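Clallness - sim counter clutter set, data card

Status: usable, still rough. Ebuka Garba looks after it, ask him before you build anything big on top. Last proper edit of this file was February.

What it is

3387 simulated episodes of a single arm with a two-finger gripper, working over cluttered stone counters. All rendered, no real footage anywhere. Made to test one idea: does changing the look and the junk around the target help a grasp policy more than just adding more episodes of the same room?

Short answer, yes, up to a point. See Results.

Name comes from an old folder. Too late to change it, the loader has it hard coded in three places.

What's in the download

episodes/ - one folder per episode, joint positions, gripper state, colour frames from the fixed view
scenes/ - the scene files, so you can re-render
splits/ - train and test lists, plain text, one episode per line
tools/ - loader, replay script, a viewer that mostly works

Object poses are stored per frame in world coordinates. Base of the arm is NOT the origin, this has bitten everyone. Call to_base() in the loader before you train on poses.

How episodes were made

Scene gets sampled first: wall colour, counter material, light direction, background furniture, then the stuff on the counter. Objects are dropped from a small height and left to settle. Anything that falls off the counter gets resampled. A scripted planner with full state then does the pick and we keep the episode if the target ends up above the lift line. Failed ones are thrown out, so there are no failures in the set. If you want negatives you will have to generate your own.

Planner is Guerreiro, our in-house one. Slow but predictable. It likes to come in from straight above, so the demos are heavily biased to top-down grasps. Worth knowing before you blame your policy for being bad at side grasps.

Training setup for the numbers below

Batch size 64, frames from the fixed view only, no depth. Each run repeated with 5 seeds. Nothing clever in the network, the point was the data. Config is in tools/train_base.yaml, the defualts are what we used.

Results

Two ways of filling the same episode budget. Narrow: one room, one counter, object layout changes. Wide: everything gets sampled. The wide policy did better on unseen rooms with every seed. On the narrow room itself the narrow policy still wins, no surprise there.

Gain flattens once the clutter gets heavy. Our guess is that the target is hidden too often from a single fixed view, so the policy is guessing. Haven't tested that. A second view would be the obvious thing to try.

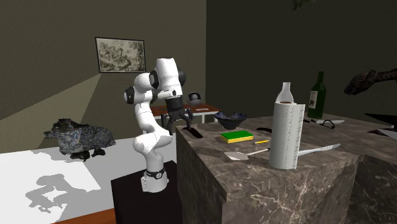

Thin flat things are the weak spot. Spatulas, pencils, anything lying nearly flush with the stone. Fingers have to get right down to the surface and the policy tends to stop high and close on air. Sponges and other chunky shapes are fine. Glass is so-so, worse when the wall behind is dark.

Veined counter textures also hurt more than we expected. A policy trained on plain counters will sometimes go for a pale streak in the marble as if it were a utensil. Mixing veined textures into training mostly fixes this.

Known problems

- shadows are hard edged in the older scenes, softer in the newer ones, no flag to tell you wich is which
- planner sometimes pauses mid-descent, trim with --drop-idle
- replay script drifts past 4000 steps, don't use it for long rollouts
- paper and cloth are rigid meshes, they don't crumple when grasped

Not for

Safety claims. Anything with people in the workspace. Real hardware without retuning - the gripper friction is set generously high.

Mirrors

Main copy on Vernent, backup on Fukesholm. Backup is behind by one version, the splits are the same though.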